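4.2 Grasp selection from the wrist view

I should say up front that this is the part of the system I've spent the most time on and am least finished with. Section 4.1 covered how the planner hands over a rough target pose in the table frame. What happens next is up to a small module we call Julasine, and nearly all the trouble we had with cans came down to how Julasine behaves in the last few centimetres of the approach.

The rough pose comes from the fixed view and it's fine for getting an arm into the right neighbourhood. It's much less fine for closing on anything. So once the arm is near, we switch over to the wrist stream and ask for a fresh estimate on every tick. If the new estimate and the old one agree, we carry on. If they don't, the arm holds where it is and waits for up to 400 ms, and only then gives up and asks the planner for another go.

Cans are awkward customers for this. The lids are shiny, so depth goes patchy just where you'd like it to be good, and the labels are so busy that a feature matcher will happily lock on to the small print and tell you it's having a lovely time. Our first matcher did precisely that. It loved ingredient lists! It would find dozens of matches on the back of a tin and then put the tin's axis somewhere silly, because all those matches sat in one narrow strip of a curved surface. We now weight matches by how far apart they sit around the curve, and we fit the lid rim separately as an ellipse.

Then there's the gripper itself, which takes up a good deal of the wrist view and hides the lower part of whatever is close behind it. We mask it out with a fixed polygon, so the estimator has to manage with the lids and the upper labels (Figure 3 shows the wider workspace, which is the view the planner gets).
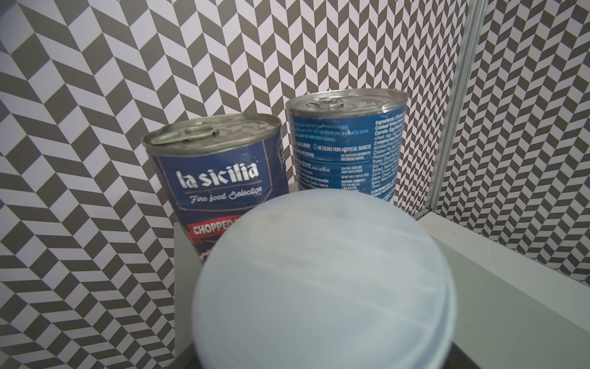 Říha: I'd drop the fixed polygon and render the mask from the joint state every tick. As soon as the fingers move, your polygon is either eating good pixels or letting finger pixels through, and both will bias the ellipse fit.

I've left that margin comment in because it's a fair point and we haven't properly answered it. We did try a rendered mask for one Monday's worth of runs. The edges were tidier, but it added 18 ms to each tick, and on our machine that was enough to push the loop past its budget whenever both arms were live. I'd still like to go back to it with a cheaper mesh. For now the polygon is grown outwards a bit, so it errs on the side of eating good pixels, and the ellipse fit is told to expect a missing lower arc.

With two arms there's a further wrinkle. Each arm runs its own copy of Julasine and neither copy knows what the other is thinking. They share only a reservation table, kept by the scheduler (Altden, described in Section 3), in which an arm has to book a volume before entering it. I was quite proud of this until I watched the two arms politely refuse to move for the length of a tea break. Each had booked a volume that clipped the other's. The fix was dull: bookings now expire after 5 seconds unless the wrist estimate is still changing, and the left arm wins ties.

Clusters are where the booking really earns its keep. When cans stand shoulder to shoulder there's often only one side with room for a finger, and the volume you need for that approach is a lot bigger than the can. We sort candidates by free space on the approach side first and by estimate quality second. I had those the other way round for ages, and the arm kept choosing the can it could see best, however badly hemmed in it was.
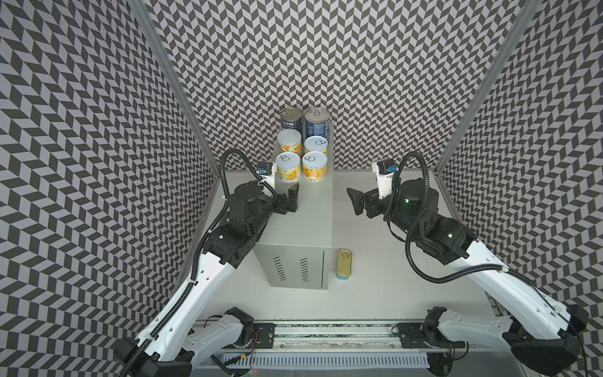

Figure 3. Workspace from the fixed camera, with both arms reaching in and six cans clustered on top of the grey box.

All the settings in this section were tuned on the Plarnthorpe log set, which holds 2,293 approach segments, each stored with both wrist streams, the fixed stream and the booking table. Keeping the table in the log was an afterthought and I'm very glad of it, as most of the odd pauses made no sense from the video alone. The replay tool steps through all of them on one clock, and you can swap in a different matcher or mask without touching the rest. Segments in which the booking expired are kept in the set and flagged, and Section 4.3 uses those on their own to look at the retry policy.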